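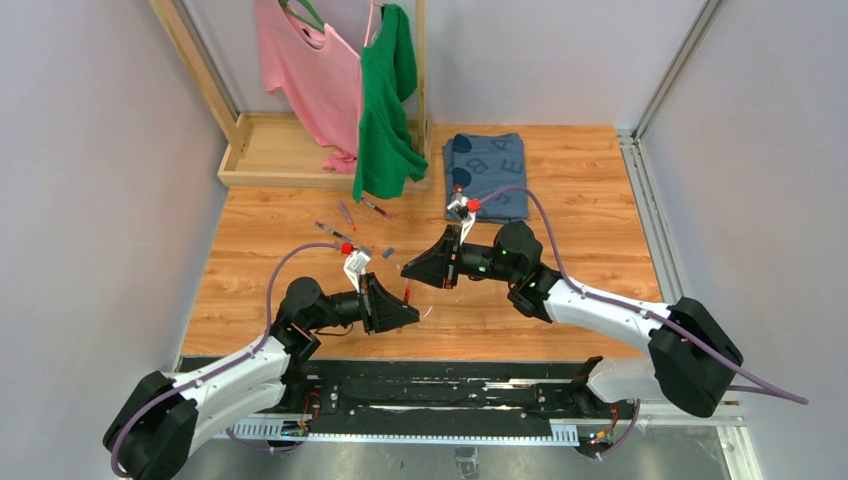
Fig. 4. Two T-shirts on a wooden clothes rack.

Section 4: Drying clothes indoors with the Totasar dehumidifier

Laundry mode runs the fan at high speed and ignores the humidity setting. Use it only while clothes are drying.

1. Spin the clothes on the fastest cycle the care label allows.
2. Hang each item separately. Leave a gap between items so air can pass through.
3. Place the dehumidifier on a level floor with the air outlet facing the rack. Keep at least 24 inches between the outlet and the nearest garment.
4. Close the windows and doors.
5. Empty the tank and slide it back in until it clicks.
6. Press MODE until the shirt symbol lights up.
7. Press TIMER to choose a run time. If no time is set, the unit stops after 4 hours.

Note: Heavy items such as jeans and towels may need a second run. Turn them over before you restart.

Note: The room may feel warmer in Laundry mode. The unit gives off heat when the compressor is running.

CAUTION: Do not hang clothes over the unit or let them drip on the control panel.

CAUTION: Do not use an extension cord.

If the tank light comes on, the unit has shut itself off. Empty the tank and press POWER. The timer picks up where it stopped.

If the display shows E4, the coil is icing up. Switch the unit off, leave it for an hour, and check that the room is above 41°F.

For continuous draining with a hose, see Section 5. To order a replacement filter, quote part number 319.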